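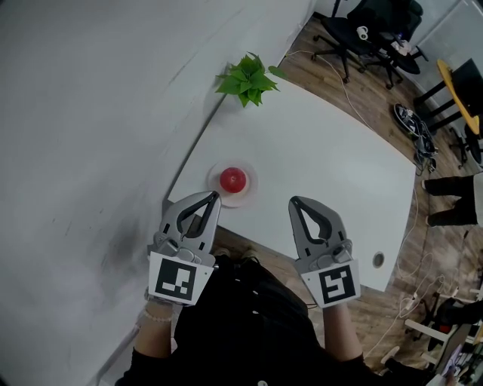

A pair of hand-held grippers at the white table.

Skisthorpe Grout Log
README, version 6

Welcome! The Skisthorpe Grout Log is a plain table of tile and grout cleaning jobs done in people's homes, with what was used, how long it sat, and how the grout looked before and after. It holds 2,459 rows, one per cleaned patch. If you've ever stood in a shower with a brush wondering whether to try the vinegar again (please don't, on unsealed grout), you'll have fun in this one.

What's in the download

grout_log.csv: the main table
products.csv: cleaner type, pH and dilution, joined on product_id
rooms.csv: room type, tile material, age of grout if the owner knew it
notes.txt: free comments from the crews, lightly tidied

Main columns

patch_id: unique, never reused
room_id: points to rooms.csv
product_id: points to products.csv
dwell_min: minutes the cleaner was left on before scrubbing
brush: nylon, brass or none
shade_before, shade_after: read off a printed gray card, 1 is darkest and 9 is lightest
sealed: yes, no or unknown

Shades were read with the grout dry and the room lights on. The Lirnley crew waited until the next morning for the second reading, and their numbers are lovely and steady as a result. The Westerberg crew read theirs the same day with a fan running, so expect a bit more wobble there. 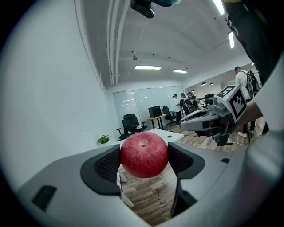

Steam jobs have product_id 0 and a blank dwell_min. Please don't fill those blanks with zeros! A zero means the cleaner was put on and scrubbed right away, and there are plenty of those in the kitchen rows.

Known problems

The eight patches from the Civach guest house are listed as ceramic but some of them are probably porcelain. We left them alone.
Brass brushes were dropped in January after scratches turned up on glazed tile. Older rows still have them.
Epoxy grout is barely covered. We'd love more of it.
"Unknown" under sealed usually means the water drop test was skipped.

Adding your own rows

Yes please! Copy the header line from grout_log.csv, print the gray card at full size, and send your file to Hjørdis Isaksson. Liam Geraghty checks new rows against the product list and will write back if a dilution looks odd. Small batches are great, and a single bathroom is plenty.

Last updated Nov 11, 2018
Free to use and share, with credit to the Skisthorpe Grout Log.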